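### 4. Setting up the breakfast for a school festival morning

The Astwood planning pack says the whole meal can be ready in an hour. Treat that figure with caution. It assumes that everyone arrives on time and the hall is already unlocked.

1. Fix the headcount first. The pack tells you to order for every pupil on the roll. At a school of 285 you will throw a lot away. Use the returned slips and add 12.
2. Book the hall from the night before. Get the booking in writing.
3. Set out the tables before dark. Leave a clear way through to the fire door.
4. Put the urns on one side of the hall and the food on the other. The pack shows them together, which makes one long queue.

**Caution:** Do not run 3 urns from one extension lead, whatever the pack's drawing suggests. Use separate wall sockets.
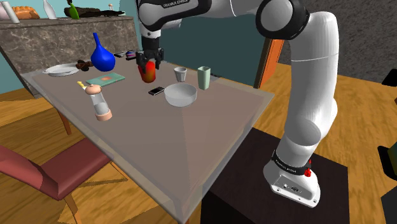
5. Send families in by class, youngest first. The Grornance timetable allows five minutes a class. Allow ten.
6. Keep the speeches until people have eaten. One welcome is enough, and a song if the children have practised it.
7. Start clearing when the last class sits down.

**Note:** The pack claims that pupils "will naturally share what they have learned" over the meal. Some will. Most will talk about football. If you want the families to hear about the festival, ask two or three pupils from each room beforehand and give them a place to stand.

**Note on allergies:** The slip has a single tick box, and a tick tells the kitchen nothing useful. Add a line for details and ring any family that leaves it blank after ticking.

8. Count the borrowed chairs before they go back. Fedow lends them in stacks of 32 and charges for any missing.

For wet mornings, go to section 5.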